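L'**automatisation du débarrassage** chez Preretti désigne l'introduction de bras robotisés pour le nettoyage des tables et des bureaux après les repas. Preretti est une entreprise de services située à Kunercombe, qui emploie 102 personnes. Le projet, nommé Imeo, a commencé en juin dans un seul local.

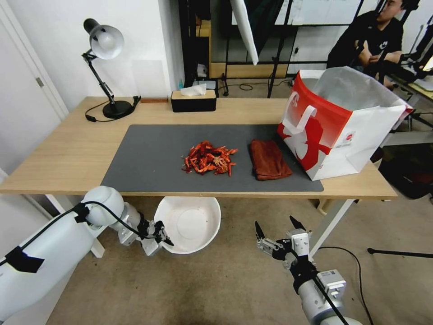
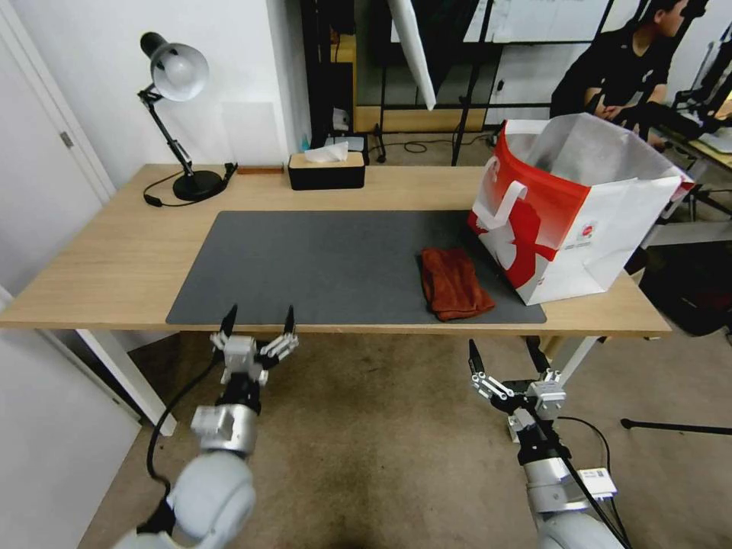

Avant Imeo, le débarrassage était une tâche partagée entre les agents d'entretien, à la fin de chaque service. Le travail comprend le ramassage des déchets alimentaires, l'essuyage de la surface et la remise en place des objets. Les restes de crustacés sont considérés comme un cas difficile : un tas de carapaces rouges, avec des pattes et des pinces dans toutes les directions, n'offre pas de prise régulière au préhenseur. La serviette pliée demande un autre geste, plus large, et elle est traitée dans un exercice séparé.

## Effets sur le personnel

L'entreprise a créé 4 postes d'opérateur, occupés par d'anciens agents d'entretien. Leur formation dure 70 heures. Ils préparent les surfaces, surveillent les bras et notent les échecs dans un registre commun. Selon Lutz Ruppert, responsable de la formation, les opérateurs portent moins de charges mais restent assis plus longtemps, ce qui a conduit à modifier les pauses.

Ronaldo Macedo, délégué du personnel, a demandé que le temps de surveillance soit payé au même tarif que le temps de nettoyage. L'accord a été signé le 5 janvier 2024. Il ne concerne pas le site d'Inskip, où le débarrassage reste manuel.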